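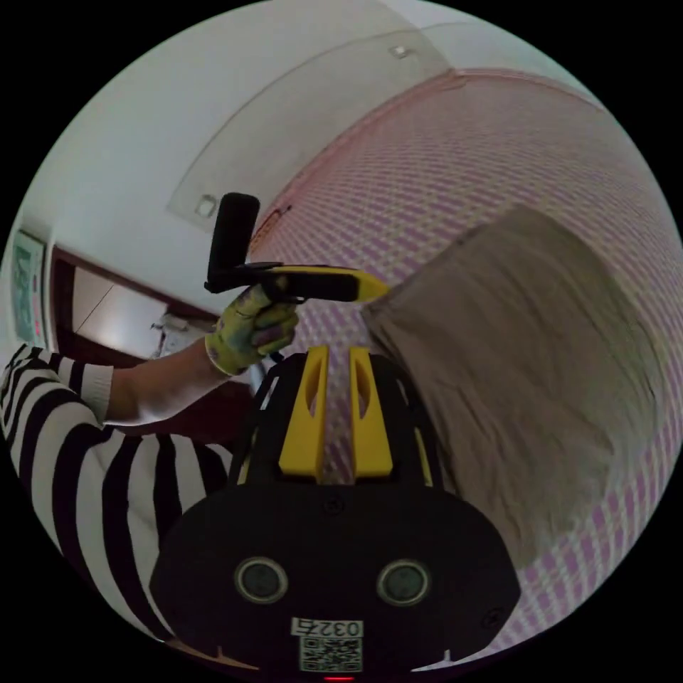
Checks, Weaves and Wrinkles
By Celeste Ocampo
Plisby Pages for Young Readers
Reading time: 4 minutes

Checks turn up in a lot of places. They are on shirts, mats, tablecloths, and walls. Some checks are woven and some are printed. From across a room it can be hard to tell which kind you are looking at.

What is weaving?

Weaving means crossing strips or threads over and under each other. One set goes up and down. This set is called the warp. The other set goes from side to side and is called the weft.

In the simplest weave, a weft strip goes over one warp strip, under the next, over the next, and so on to the edge. The row after that does the opposite. It goes under where the first row went over. The crossing strips hold each other in place, and you do not need glue to keep the middle together. The edges are different. They have to be folded, tied, or sewn, or the weave will start to come apart.

Where do the checks come from?

If all your strips are white, you get a white mat. Now suppose the warp is pink and the weft is white. Wherever a pink strip is on top, you see pink. Wherever a white strip is on top, you see white. The result is a checked pattern, and you did not have to draw a single square.

Adding more colors makes a plaid. A plaid has bands of different colors going both ways. With very thin threads, two colors can seem to mix. Red threads crossed with white ones look pink from far away. Go close and you will see red and white again.

What about printed checks?

Wallpaper often has a pattern printed on it. A printer can put any picture on paper, including a picture of weaving. The paper may look bumpy and still be flat.

Wallpaper comes in strips. The person hanging it lines up the pattern on each new strip with the one beside it. With checks this takes care. If one strip is a little too high, the lines will not meet, and your eye goes straight to the mistake. Many paperhangers use a flat tool to press the paper against the wall and push out air bubbles. They start in the middle and work toward the edges.

Why do sheets wrinkle?
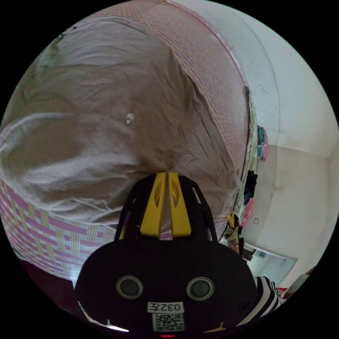
A bed sheet is woven too, but its threads are so thin that you may need a magnifying glass to see them. Thin threads bend easily. When a sheet is pushed together, it has nowhere to go except up, and it makes folds. Cotton is good at keeping its creases. A thick mat made of wide, stiff strips bends much less, so it stays flatter.

To smooth a sheet, hold 2 corners and have a friend hold the other 2. Walk backward until the cloth is tight, then lay it down. Some small creases will still be there.

Try it: weave a paper mat

You need two sheets of colored paper, a ruler, a pencil, scissors, and glue.

Fold the first sheet in half. Cut slits from the fold toward the open side, and stop one inch before the edge. Unfold it. Cut the second sheet into strips. Weave the first strip over and under through the slits, then start the next one the opposite way. Push each strip up close to the last. Glue down the ends.

Words to know

Warp: the threads or strips that go up and down
Weft: the threads or strips that go across
Plaid: a pattern of crossing bands of color

Next: How Buttons Are Made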